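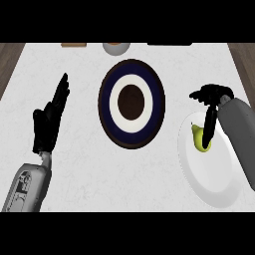
Two-armed plating sim at work — how did it go for your crew?

Forum: Kitchens, Canteens and Catering
Thread started in May

pumphrey_l
Hello all, long-time reader and not much of a poster, so bear with me. I'm at the Estville production kitchen (we do aged care and a couple of school contracts, 718 trays at lunch when everybody's eating) and management have signed on with Grultside to put a two-armed robot on the fruit and dessert end of the line. It isn't here yet. What we have is the simulator, and three of us get an hour after the lunch rush to go through runs and mark them good, bad or not sure. The one at the top is the pear run, with one black hand over the pear on the white plate and the other held up flat on the far side of the navy and white one.

I'll admit I've rather enjoyed it! But the mood in the break room is a bit flat, and I'd love to hear from anyone who has been through it. Did your hours change? Did the job still feel like yours?
Lowri

trefor_p
Hi Lowri, welcome. We had one go in at Skornard, a single arm on bread rolls, and my honest experience is that hours stayed put and the work got lonelier. There used to be two of us on rolls having a natter from six in the morning. Now there's one, minding the arm, and the other has been moved to pot wash. No jobs lost on paper, and that's what the newsletter said too. Ask where the second person goes. Get it in writing before it's bolted down.

siwan_jarman
I'd gently disagree with Trefor, or at least say it depends on the place. My wrists were shot after nine years of portioning, and when our line was automated I went over to special diets, where I talk to the nurses and know the residents by name. I wouldn't go back for anything. That said, I asked for that move, and I was lucky with my manager.

Lowri, looking at your pear, is it meant to come up off that plate or stay on it? It's sitting well over near the rim. Our supervisor would send it back, and she'd be right to.

pumphrey_l
Off the white plate and onto the middle one, Siwan, that's the task. I marked it "not sure" as I couldn't tell whether that long finger had hold of the pear or was only pushing at the side of it. There was a fair bit of discussion! The Grultside trainer said "not sure" is a perfectly good answer, but then the weekly sheet came round and it only had columns for good and bad.

alunphillips
That sheet would bother me more than the robot does. You lot know what a bruised pear looks like by teatime, and you know Mrs So-and-so can't manage one unless it's been quartered. None of it gets into a tick box. If they're using your judgement to set the thing up then it's skilled work and ought to be paid as such. We argued that at our place and got a training allowance, $300 each, one-off. Not a fortune, but it put the principle on the books.

trefor_p
Agree with every word of that, Alun.

mabli_maddocks
Coming in from the other side of the fence, as I run a line and was the one who had to stand up and announce ours. Please don't all throw rolls at me, Trefor.

We do 1000 meals a day and I couldn't fill the early shift. I'd advertised since before Christmas. The people I did have were doing doubles and getting sick, and the machine let me stop asking them. So it isn't always a bean counter's idea. Where I got it badly wrong was telling the staff after the contract was signed, and I'm still hearing about that — fair enough, too.

On the simulator, the thing I'd pass on is that ours was much tidier than the real bench. Lots of clear marble, plates nicely spread out, not a wet cloth or a stray lid anywhere. Yours looks the same, Lowri, bare benchtop round most of it. Ask them to run it with the clutter you'd have at half past eleven.

siwan_jarman
Oh, that's a good one. And ask for fruit that isn't perfect. We get pears in every shape under the sun.

alunphillips
Mabli, I appreciate you saying it, but "couldn't fill the shift" usually has a wage attached to it. What were you offering?

mabli_maddocks
The award plus a bit for the early start. I'd have liked to offer more and I did ask. I take the point.

trefor_p
No rolls thrown. I'd have had a lot more time for our lot if one of them had talked like that.

pumphrey_l
Thank you all so much, I've copied the whole thread out for the others. We have a sit-down with the manager next week and I've got a list now: where the second person goes, a "not sure" column, some kind of training allowance, and a messy bench in the simulator. My mate on hot trays wants to add that somebody should be allowed to stop the arm without ringing anyone first. Is that normal? Trefor, could you stop yours?

trefor_p
Big red button, yes, and you fill in a form afterwards. People stopped pressing it on account of the form. Put that on your list as well, love.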